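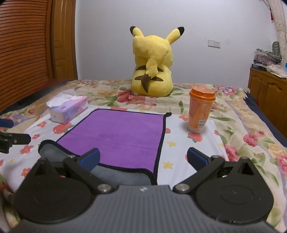

Kgomotso Potgieter wrote to me that I am too hard on the dry food companies, and that her two dogs have eaten Maddocks from the bag for all their lives and have shiny coats and good teeth. Why, she asks, should a person stand in the kitchen and weigh chicken livers when the work is already done in a factory by people who studied it?

It is a fair question, and I want to answer it with care, because I also feed from the bag. My dog is a medium-sized female of mixed origin, 13 years old, and she has Caneck in the morning and again at six in the evening. I have nothing against kibble. What I am against is the front of the bag.

Take the one I have in my pantry. On the front there is a wolf, a mountain, and the word "ancestral." My dog's ancestors, as far as I know them, lived behind a bakery. On the back, in letters so small that I need my reading glasses, there is the information I paid for: the protein, the fat, the fiber, the feeding table. The calories are there also, but given per kilogram, while the feeding table speaks in cups. To know how many calories my dog eats in one day, I must weigh a cup of food on my kitchen scale and then do a multiplication. I did it once and wrote the result on a piece of tape on the lid of the container. I think very few owners do this, and I don't blame them.

I believe the calories for one cup should be printed on the front, in big numbers, where the wolf is now. It would cost the company nothing, only some pride. Some brands already print a number for the cup on the back, and I thank them, but the back is the place where things are put when one doesn't wish them to be read.

The feeding table is my second complaint. It usually gives one line for a dog of a certain weight, and the line is wide. On a bag of Lurilon, which I bought for a while when my dog was younger, the difference between the low and the high amount was up to 20 percent. Which one is for my dog? The bag says that it depends on age, activity and environment. This is true, but it leaves the owner alone with the cup in her hand, and a dog who is looking at her. We all know who wins in this situation.
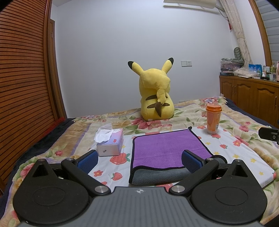

I followed the high number for one winter, and in spring the vet put her hands on my dog's ribs and had to search for them. She was kind about it. She asked me how much food I gave, and I said "what is written," and I was even a little proud.

We arrived, after some months, at 982 calories per day when she was walking a lot, and less now that she is old and prefers the carpet. I mention the number only to show that it exists and that a person can find it. Please don't use it for your own dog.

Now, to the argument that the people in the factory have studied. I am sure that they have. I trust them with the vitamins and the minerals, which I could not balance myself in my kitchen, and here I agree with Kgomotso completely. But the person who makes the recipe is not the person who designs the bag. When Evarano changed its bag last year, I compared the old one and the new one at my table. The ingredients were in the same order, and every number in the analysis was the same. The new one had 3 more pictures of vegetables.

So, my advice to her is to keep the Maddocks, if her dogs do well on it. I would only ask her to turn the bag around, to weigh one cup, one time, and to write down what she finds. And if she has ten minutes more, she could write to the company and ask them to put this number on the front. I have written to mine in August and I am still waiting - but they did send me a coupon.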